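Trandeck Two-Arm Table Station
Kiline / Products / Research stations

Trandeck is a tabletop station for teaching and testing two-arm handling tasks. It is sold as a complete set: two arms on a shared front rail, a gripper on each arm, a fixed scene camera, the control computer and a copy of the Flunel training package. Customers supply the table.

Most of the questions we get are about Flunel, so this page covers the method first and the hardware second.

What Flunel does

Flunel trains a control policy from demonstrations. An operator drives both arms through a task and the station records joint positions, gripper openings and the camera view together. Many labs already work this way. Flunel differs in how it treats the parts of a demonstration where one arm holds still and the other works.

In an ordinary recording, the holding arm is never fully still. The operator's hand drifts, and the policy learns the drift as if it were part of the task. With a plate held at an angle over a tray, a small drift is enough to make the plate slip in the fingers. Flunel finds these stretches in the recording and marks them as holds. During training, the holding arm is asked only to keep its pose and grip. The working arm is trained as usual.

The marking runs after recording and needs no extra input from the operator. It can be checked and corrected by hand in the review window. We suggest checking the first session of any new task, and any session recorded by a new operator.

Test result

Tseng, our test site for tableware tasks, compared Flunel with the same training code with hold marking switched off. The task was to pick up a plate, tilt it over a round tray so water could run off, and set it down on the table. Both policies were trained on the same 334 demonstrations and then run 25 times each on plates that had not been used in training.

Hold marking on: 19 completed runs
Hold marking off: 4 completed runs

A run was scored as completed only if the plate ended up flat on the table with no help from the operator. Contact with the tray rim was allowed.

The failed runs with marking on were mostly bad first grasps, where the fingers closed too far from the rim. Flunel does nothing for that problem. Tasks with no holding phase, such as plain pick and place, showed no clear gain in our own tests, and training takes somewhat longer with marking on. If your work is all pick and place, leave it off.

Thin plates with a flat edge remain hard for the standard fingers. A raised rim helps.

Hardware notes

Both arms are mounted along the front edge of the work area and reach away from the operator. The forearms have white shells, with the wrist and gripper in black. Either arm can hold or work, and the roles can change during a task.

Cables run along the outside of the forearm in clips. Leave the slack loop at the wrist. If it is pulled tight, the wrist cannot turn through its full range and the software will report a load fault. Clips can be moved along the shell, but keep one near the wrist and one near the elbow.

The arms and grippers are not sealed. Drops on a tray are fine, standing water is not. Wipe the fingers between sessions — residue changes the grip and shows up in the data.

A plate at the tilt position over the round tray, right arm, with the left gripper at the green tray and a second plate set out to the right:
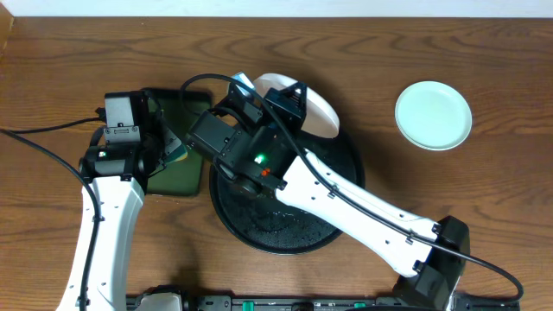

Ordering and updates

Trandeck ships with the current Flunel release. Stations bought before February need the newer control computer to run hold marking, and Kiline can quote for the swap. Arms, fingers and cable clips are also sold separately. Please have the station serial number ready when you write to us.

Page last revised Oct 28, 2021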